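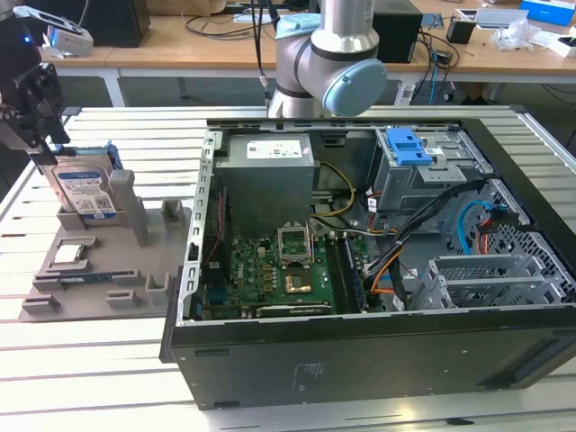

Fig. 1. Desktop assembly cell, with the case open on the slatted table and the parts fixture to its left.

Handout 4: Working rules for robot assembly cells
Module: Flandov practical automation course, second part
Notes prepared by Tumaini Khaemba. Section 5 revised by Felista Masanja in September.

Read this before your first session at the cell. Bring it with you, as the cell log sheet refers to the rule numbers.

1. Which rules apply

Three layers of rules apply in the laboratory. The first is the law on machinery and on electrical safety at work. You do not need to quote it, but you do need to know that it covers teaching rooms as well as factories. The second is the published standards. ISO 10218 deals with industrial robots and their integration, and ISO 12100 deals with risk assessment in general. Copies are in the reading room and should stay there. The third layer is our own cell rules, written after the risk assessment for the Mosoti project. Where a cell rule is stricter than a standard, follow the cell rule.

A robot is assessed together with its gripper, the part it carries, the table and whatever stands near the table. An arm that is acceptable with a soft part in the gripper may not be acceptable with a sharp bracket. If you change the gripper, the part or the layout, the old assessment no longer covers you.

2. Before power

2.1 One named person is in charge of the cell for each session. The name goes on the log sheet.
2.2 Check that the emergency stop can be reached from where you stand. Press it, confirm that the arm will not move, then reset it.
2.3 The PC being worked on is never connected to the mains. Unplug it, hold the power button in for a few seconds, and leave the power supply closed. Students do not open power supplies under any circumstances.
2.4 Bags, packaging, cups and loose leads stay off the work table. They are tolerated on the back bench if the arm cannot reach that far.
2.5 Tie back hair and remove lanyards.

3. The case

The cases we use are ordinary office desktops with the side panel taken off. They lie flat with the opening upwards. Sheet metal edges inside a case are sharp, particularly around the drive bays and the rear slots, so wear the thin gloves when moving one by hand.

3.1 Set the case against the table stops and check it with the touch-off routine. If it has moved more than 2 mm, teach the reference points again.
3.2 Cables are the usual cause of a failed run. Before a program is started, look at every cable that crosses the path of the gripper. Move it, tie it or change the path.
3.3 A processor socket must be fully open before the arm approaches it. Do not let the robot push a retention frame that is half raised.
3.4 Do not rest tools inside the case.

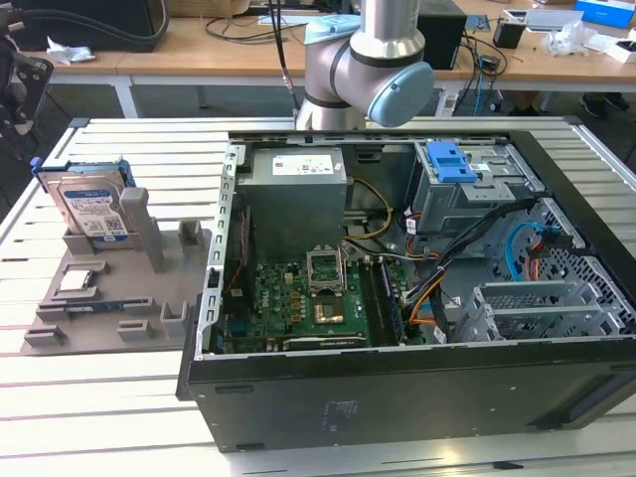

Fig. 2. Socket frame open, drive cage at upper right. Note the thick cable bundle running from the cage down to the edge of the board (rule 3.2).

A word on 3.2. Cables are flexible and do not return to the same place after being moved. A path which cleared a bundle in the morning may not clear it in the afternoon, even though neither the program nor the case has changed. For this reason the cable check belongs to every run and cannot be ticked once for the whole session.

4. Speed, people and access

4.1 During teaching, the arm moves at reduced speed. The ceiling in the standard for manual reduced speed is 250 mm/s at the tool. Ours is lower, and is set in the Brorau controller profile. Leave the profile alone.
4.2 The person holding the pendant is the only person who may be within reach of the arm.
4.3 Others may watch from the far side of the bench. They do not reach over it to pick things up while the arm has power.
4.4 In automatic mode, keep hands off the table until the arm has stopped and the person in charge has said "clear".
4.5 If something falls, let it fall. Stop the arm first and pick the part up afterwards.

Most of the near misses in our log come under 4.5. The reflex to catch a falling part is strong, and the gripper is usually right beside it.

5. Parts and fixtures

Every part has a place on the fixture, and the fixture has a place in the cell. The program depends on both. A part standing at an angle in its holder will be gripped at an angle, and the error is carried through to the case.

5.1 Wear the wrist strap when loading processors and memory. Hold both by the edges.
5.2 Load the fixture with the arm stopped.
5.3 Hard drives go in upright with their blue bracket fitted. Press the drive down until it meets the bottom of its slot, then check for lean.
5.4 Before closing on a part, stop the gripper short of it and look at the alignment of the fingers. Use the wrist camera for this and keep your head out of the cell. 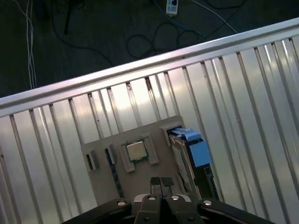 Fig. 3. Wrist camera view of the fixture in the metal bin. The processor is seated; the hard drive to its right leans slightly (rule 5.3).

5.5 When the fixture is in a metal bin, the walls count as obstacles. Enter them in the program as keep-out planes. Bright ridged metal also gives strong reflections, so do not rely on automatic part detection without checking the result by eye.
5.6 Finger pads are inspected at the start of each session and replaced after 2,000 grips, or sooner if the texture has worn smooth. The Tariteo counter on the controller shows the total. At the last pad change it read 936, and the pads were replaced early for wear.
5.7 Leads on the floor near the bin must be kept clear of the walkway.

6. Changes and records

Any change to a program, fixture or gripper is written on the log sheet before the next run. Give the old value, the new value and your initials. "Adjusted slightly" is not a record. After a change, the first run is at reduced speed with a hand on the stop button.

Log sheets are kept for 500 operating hours and then filed with the risk assessment.

7. For the seminar

Read sections 3 and 5 again with Figs. 2 and 3 beside you. Write one page on a hazard that would remain if every cell rule were followed, and say whether you would deal with it by design, by guarding or by instruction, in that order of preference. Hand it to Felista Masanja at the start of the session.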